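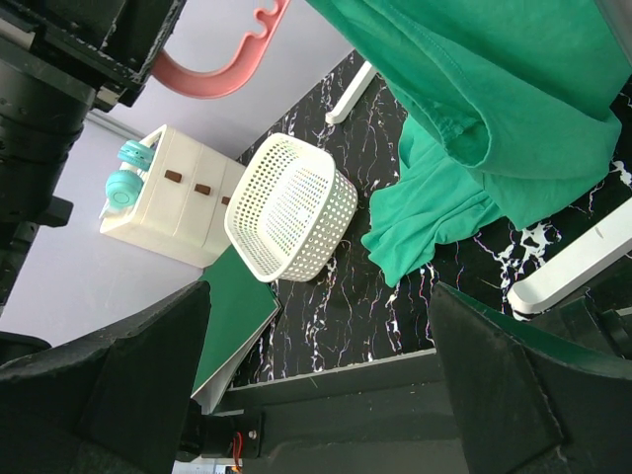

Natell pink hangers — the wide hook ones

Back in stock as of 25th August. Same molded plastic, same salmon pink, same shape as the July batch. If you bought in July and want more to match, these match. We checked a few against each other on the bench and couldn't tell which was which.

Sold in packs of 30. No singles, sorry, the mailer costs more than the hanger.

What you get

30 hangers, one color, stacked and banded. No tissue, no tags, no printed sleeve. Comes in a plain brown box. The box is reusable if you open it from the tape side and don't go at it with a knife.

Shape

Big open hook at the top. C-shaped, much wider than a wire hanger. Short stem under that, then a long straight crossbar. Kind of a T with a hook on it. No sloped shoulders! People order these thinking they are shirt hangers and then write to us. They're for things that fold over a bar — towels, scarves, tea towels, baby blankets, fabric lengths, slacks if you fold them once down the crease.

For shirts and jackets get the Sernis, it has proper shoulders and a notch each side. Costs a bit more. For kids' clothes the Kudo, smaller all round. Both on the hangers page.

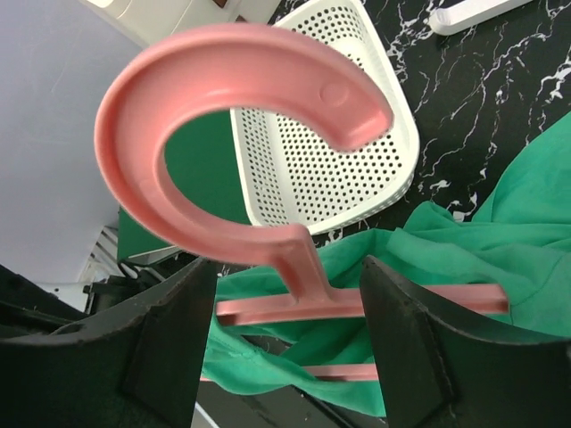 The hook has a raised rim along the outer edge with a flatter channel inside it. That's molded in, not a separate part. Dust does collect in the channel if you leave them up in a garage or laundry room for months. Wipe with a damp cloth. An old toothbrush gets the rest.

Finish is matte. Shows fingerprints less than the shiny ones we used to carry, but hand cream will leave a mark until you wash it off.

Fits what rail

Made for ordinary closet rods, and because the hook is so wide it will also go over most shower rails and the top bar of a drying rack. Also fine over a thick peg. On a very thin wire line it'll hang but it swings, and in any breeze it walks along to the low end. Use clips on the line or don't put these outside.

Over a door — depends on the door. Try one first. If it binds don't force it, the plastic will flex some but it isn't meant to be bent open and it won't go back quite the same.

Weight

We say 3 lb per hanger and leave it there. A dry bath towel is nothing. A soaking wet one is a different story, so spin or wring it first. Customers have told us they hang more than that and it's fine. Maybe, but if you snap one with a wet quilt on it we won't replace it.

Putting things on

Fold the fabric in half longways, lay the fold over the bar, pull the ends even. Slippery fabric slides. Satin and that kind of thing will be on the floor by morning unless you clip it or put a strip of felt on the bar. We sell the felt strips, self stick, in the accessories section. Cut them a little short of the bar so the ends dont peel.

Heavy stuff in the middle, not out at one end. Load one end and the whole thing tips and you get everything bunched up on the low side.

Color

Salmon pink. On some screens it comes up closer to orange and on some nearly bubblegum. It's neither. If you are matching to a wall or a bathroom set, order the sample card first, it has a chip of the same plastic on it.

No gray, no white at the moment. We ask for white every order. Still waiting.

Care

Lukewarm water and dish soap. Not the dishwasher, they come out wavy. Keep off radiators and out of the back window of the car. Long sun fades the pink, slowly, and it fades uneven if half the hanger is covered by a towel the whole time.

Storage when not in use: nest them hook to hook, all facing the same way, and lay flat. Standing on end in a bin they tangle and you'll be pulling out five to get one.

Shipping

Goes out from the Flultside warehouse. Usually on the truck within 3 working days, then however long the carrier takes. Two boxes or more ship together strapped, so if one shows up alone wait a day before emailing, the strap probably broke in transit.

Pick up at the Flultside counter is free — choose it at checkout and wait for the ready email before driving over. Please. The counter only has what's been pulled for orders.

Returns

60 days, unused, all 30 in the box. Opened is OK, used is not. Part packs we can't take back. If any arrive cracked, send one photo showing all the cracked ones together plus the label on the box and we'll send replacements, no need to mail the bad ones back.

Common questions we get

Do they stack on each other — no, the hook isn't made to hang from another crossbar. Some people do it. It looks messy and the bottom one spins.

Will the hook turn — no. Fixed. All one direction. If your closet rod is mounted odd and you need a swivel, look at the Sernis swivel version.

Can I cut the bar down — you can, small saw, sand the end. Then it's yours, no return.

Are they OK for a shop display — yes, several fabric stores use them for remnants. Ask for the trade price if you need 10 boxes or over. Use the contact form, put "trade" in the subject line and tell us how many and where it's going.

Related: Sernis shoulder hanger, Kudo small hanger, self stick felt strips, color sample card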